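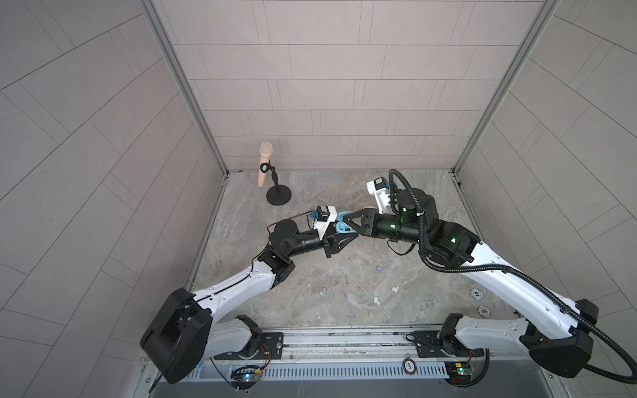 The two arms on their shared rail, both grippers on the light-blue piece.

Equipment Planning Meeting, Jendstead Workshop
Minutes of the meeting held 08/05/2018
Chair: Shih-chieh Chiang

Opening
Shih-chieh welcomed everyone and thanked the people who had come straight over from the other building without stopping for lunch (there were sandwiches, and they went quickly). The May minutes were read over and accepted with one correction, the spelling of Finirley in the section on cables, which we had managed to get wrong in three different ways.

Spare grippers
Most of the hour went to this item, and it was a good, friendly discussion. The two-arm cell is now the busiest piece of equipment we own, and with both arms working on the same small part, a worn finger on either side holds up the whole job. We have no complete spare gripper on the shelf. Two quotes came in. Salturach would supply a matched pair, with fingers and mounting screws, for $2,844 including delivery. Finirley was a little lower on the grippers themselves but charges separately for fingers, and by the time a sensible supply was added the saving had gone. The group leaned toward Salturach, and everyone was pleased to have the figures side by side for once, so a warm thank you to whoever made up that sheet! 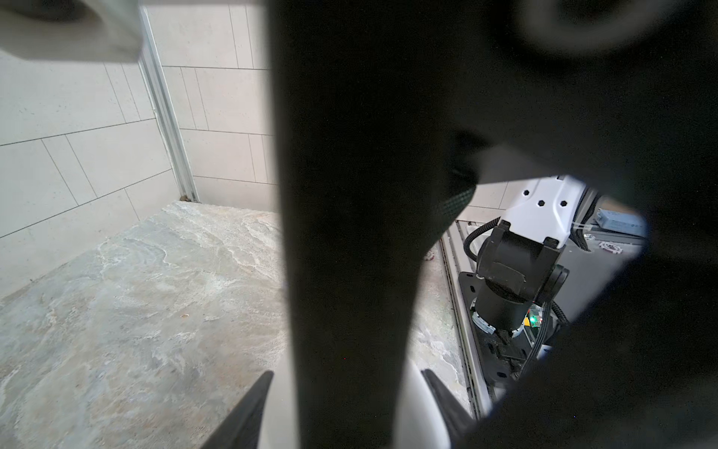 Can the spare pair be bought out of this year's money?
The equipment line will cover it, provided the order is placed before the fall budget review and the new workbench waits until next year.

There was some grumbling about the workbench, all of it good-natured, and Shih-chieh promised it would be the first thing on next year's list. Agreed to order the Salturach pair.

Cables and conduit
We had a long talk about whether to keep buying cable and conduit a length at a time as it is needed, or to set an amount aside and be done with it. The feeling in the room was that small orders eat up a surprising amount of somebody's morning, what with the forms and the phone calls. Agreed to set aside $800 for the year for cables, conduit and fittings, to be spent without coming back to this meeting each time. 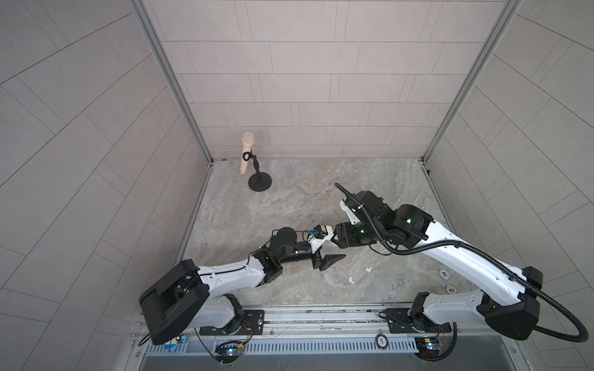 The same fund can be used for replacement connectors and for the small hardware that goes on the rail, but anything with a motor in it still needs a quote and a signature. Receipts should go in the blue folder in the office, please, and into the folder itself, where they can be found again.

Service agreement
Shakya has offered to renew the service agreement on the present terms, with a visit every spring and every fall. We have been happy with them, and they are always kind on the phone. One question was left open, namely whether the rail is included or only the arms, as the wording can be read both ways. Held over until we have that in writing.

Actions
Place the Salturach order: Shih-chieh Chiang
Write to Shakya about the rail: Shih-chieh Chiang
Thank Finirley for their quote and ask them to keep us on their list: office
Open the cable and fittings fund: office

Next meeting
Same room, same time, next month. Budget requests for next year should reach the office beforehand, even if they are only a line or two in pencil.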